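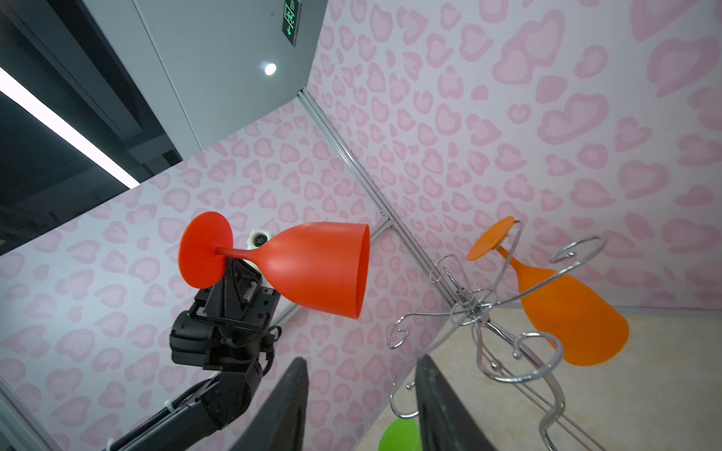

Kitchen & Table > Glassware & Storage > Plastic stemware on a hanging rack

Plastic wine glasses on a wire stemware rack, how do I keep them from marking or tipping?
Posted by pinkgrapefruit43

Hello everybody, I hope this is the right section, I wasn't sure if it should go under storage or under picnic things. My sister gave me a set of red plastic wine glasses when we moved, and I love them far more than I expected to. We eat outside from June until it gets too cold to sit still, and the patio is brick, and I have swept up enough real glass in my life. So these are now our everyday glasses.

The trouble is storage. My new kitchen has very few cabinets and the shelves are too close together for anything with a stem. What I do have is a chrome wire rack, the countertop kind with a post in the middle and curly arms coming off it that end in hooks, and you hang the glasses by their stems. It was my mother-in-law's and it is very pretty. She kept her good crystal on it for years without any fuss.

With the plastic ones I have two problems. First, they are so light that if I brush past one it swings and knocks its neighbor, and twice now one has hopped right off the hook and rolled under the stove. Second, I'm starting to see a little dull line on a couple of the stems where they sit against the metal. The finish is more matte than shiny, so you have to look for it, but I looked for it and now I can't stop seeing it.

Am I using the wrong rack for the wrong glasses? Is there a trick to loading it? I'd hate to put the rack away in a closet after all that. Oh, and a third thing while I'm here — does the dishwasher hurt them? The box is long gone and there is nothing on the glasses that helps me.

Thank you for reading all of this, I do go on.

Wiroj Phetsri
Member, 2394 posts

You are not using the wrong rack, so please don't banish it! I have hung plastic stemware on wire for years (we rent out a lake cabin and real glass never lasted a season there) and it can be done nicely. It just behaves a bit differently from crystal, mostly on account of the weight. A heavy glass settles down into the hook and stays put. A light one sort of perches.

The first thing I would do is look at the hooks themselves. On an old rack the arms get bent outward over time, a tiny bit every time somebody pulls a glass off in a hurry, and then the curl at the end is too open. Take one of your glasses, hang it bowl down so the foot rests across the top of the hook, and wiggle it with a finger. If it slides toward the open end by itself, the arm is sloping downhill. You can coax it back up by hand if the wire isn't too thick. Wrap a dish towel around it first and go gently, a little at a time, with your other hand holding the arm close to the post so you aren't bending it at the weld. I would not use pliers. I did once and took the chrome right off, and that spot rusted by the end of the summer.

For the knocking, load it across from itself. Put one on, then the next one on the opposite side, and keep going back and forth like you are tightening the nuts on a car wheel. If you have more hooks than glasses, leave your gaps between the glasses and don't bunch them all on the side nearest you, which is what everyone in my house does. A rack loaded all on one side can go over, and with plastic you don't get much warning since the whole thing is so light to begin with.

Now the dull line. My guess is that it's a scuff from the glass turning on the metal as you lift it off. Lift straight up a hair before you slide it out, and the rubbing mostly stops. You can also slip a short piece of clear aquarium tubing over each hook, slit down one side so it snaps on. It costs next to nothing and you can hardly see it. Leave the curly part bare and cover only where the stem and foot touch. Mine have been on so long that they've gone a bit yellow and I still haven't replaced them.

One more small thing — dry the foot before you hang them. Water collects where the foot sits on the wire, and in our kitchen the water is hard, so it leaves a chalky ring that looks exactly like a scratch until you wipe it with a little vinegar. Try that on your dull lines before you do anything else. You may be pleasantly surprised!

As for the dishwasher, I would say top rack only and no heated drying, and if you care about the finish, by hand with a soft cloth. I couldn't tell you what kind of plastic yours are and it does make a difference.

dravska_porch

i just keep mine in a basket upside down. you could do that

Marguerite at Siriwan Lane

I agree with nearly everything Wiroj said, though I will speak up for hand washing a little more strongly. I put a set of colored plastic goblets through my dishwasher all one winter, on the top rack like a good girl, and the color came out cloudy on the bowls while the stems stayed nice. It happened so slowly that I only noticed when I found a spare that had been in the picnic hamper the whole time and held them side by side. Yours may be tougher than mine were. If you have an extra, you might send just that one through for a month and compare.

Also, please don't use the green side of the sponge, and don't use powdered cleanser on a wine stain. Warm water with a spoonful of baking soda, left to sit in the bowl while you do the rest of the dishes, took the pink ring out of my pale ones. With red you would probably never see the ring anyway, you lucky thing.

About the rack, is it standing on a bare counter? I put 4 little felt dots under mine, the kind for chair legs, and it stopped skating every time I reached for a glass. I think half of my swinging glasses were really a sliding rack. If yours has a round base just space them evenly.

pinkgrapefruit43

Oh, you are all so kind. I tried the vinegar before supper and one of the lines wiped right off! The other one is a true scuff, I'm afraid, but that glass can be mine. Two of the arms do slope, now that I know to look, so I'll get out the dish towel tomorrow morning when my hands are rested, and pick up some tubing the next time I'm near the pet store. I'll ask them to cut me a short length and see if they laugh at me. Marguerite, yes, bare counter, and it does skate. Felt dots are on the list too.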